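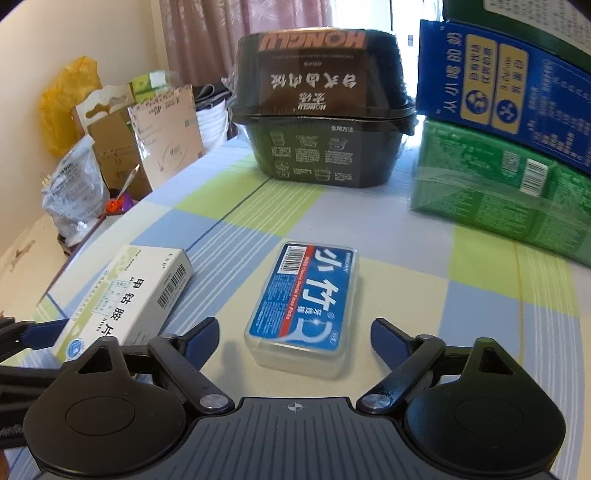
Category: Hand-held grippers and demonstration kits

The Pilance is a hand-held gripper kit sold by Gosstead, a small workshop that also makes the older Bisik clamp. It was released in May 2019 and is meant for people who want to show a robot arm how to do household jobs, by doing those jobs themselves with the robot's own style of fingers — picking up groceries and packing them into a carton being the favourite.

The kit was designed by Chae-won Jin, who had grown rather tired of steering a full-sized arm around a kitchen bench with a joystick. Her first version was a single unit with a stiff trigger, and early owners wrote in (quite kindly, by most accounts) to say their hands were sore by lunchtime. The trigger spring was softened the following September, and older units could be sent back for the new part at no charge.

Each gripper has two jointed arms that close towards each other, with blue pads on the fingers and a ribbed grey body between them. Gosstead suggests starting with everyday packets and cartons of different sizes, laid out on an ordinary table, and leaving glass jars for later on.
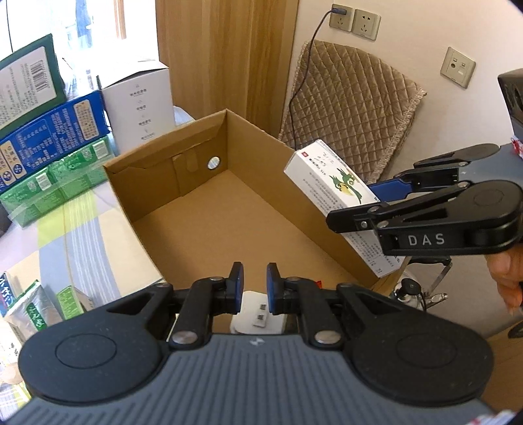

Packing is where a second gripper earns its keep, as a long carton is much easier to guide when another pair of fingers can steady it. The standard kit comes with one gripper and the double kit with two, and the booklet, written by Ffion Kemeys, sets out 17 practice tasks in a friendly, unhurried sort of way. Recordings are sorted with a program called Lema, which holds up to 400 sessions before older ones need to be moved elsewhere.

Owners have generally been fond of the Pilance, praising the colour-matched spare pads and the helpful replies from the workshop. The usual grumble is the weight — 272 grams more than the Bisik, and you do feel it towards the end of a long afternoon. Replacement pads are sold in pairs and can be fitted at home with a small screwdriver.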